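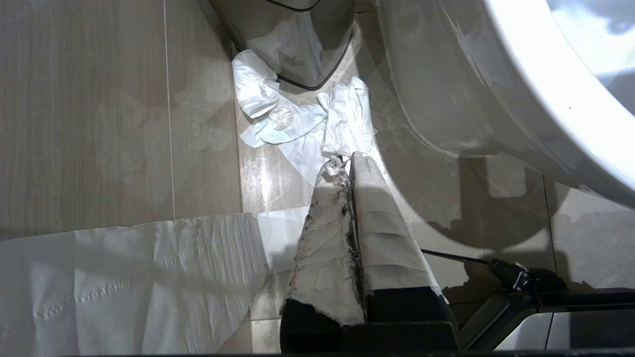 Paper-wrapped fingers close in on a heap of tissue beside the bin. Picture taken from the wrist of the arm.

The bathroom robot of Cosbridge

The first thing Nantana Mahawong does when I arrive is hand me a mug of tea and ask me not to tidy up. There is toilet paper on the bathroom floor and she put it there on purpose, one long strip and a good heap of crumpled stuff. "It took me ages to get the mess right," she says, and shuts the door before the cat can get in and improve it.

Gemby is her robot. It's a single arm with a two-finger gripper, built over one long winter in the box room of her terraced house in Cosbridge, and its job is to pick tissue up off the floor and put it in the bin. I have seen robots weld cars and I have seen one play table tennis rather well, and I was more gripped by this than by either of them.

Tissue is horrible stuff for a machine. It has no proper edges, it changes shape the moment it's touched, and it's the same white as the toilet it's lying next to. Pinch too high and the fingers close on air; too low and they scrape along the tiles. Mahawong's early runs did a lot of scraping. She kept a log in a school exercise book, and by June she had written up 106 attempts, each with a line of comment. Number 9 says only "ate the bath mat".

The fingers are the part she most enjoys talking about. They wear a white paper covering, and by mid-afternoon the left one is a sorry sight, smudged black and grey and going ragged low down, while the right still looks fairly respectable. She has her theories. The left finger may sit a hair lower, or the wrist may roll slightly as it comes down - she has shimmed it twice and changed her mind both times. I'm asked for my opinion and give one, and she kindly writes it in the book.

Then there's the camera. It rides at the wrist, looking down past the fingers, so Gemby sees the floor much as you'd see it if your eyes were on your sleeve. Glare is the great enemy. The tiles throw light back, the toilet base shines, the bin shines too, and the arm drags its own shadow across whatever it's trying to look at. She works mostly after four o'clock now, when the sun has gone round to the front of the house.

Most of the metalwork was done down the road at Tiruron, a shared workshop above a carpet shop, where members pay monthly and label their own shelf. She cut her brackets there, got them wrong, and cut them again. The whole build has cost her £1,362, and she has kept every receipt in a biscuit tin.

We stay on the landing for most of an hour, peering round the door at a laptop balanced on the laundry. Next on her list is a softer fingertip, and after that the stairs, which she mentions very quickly and then goes to put the kettle back on.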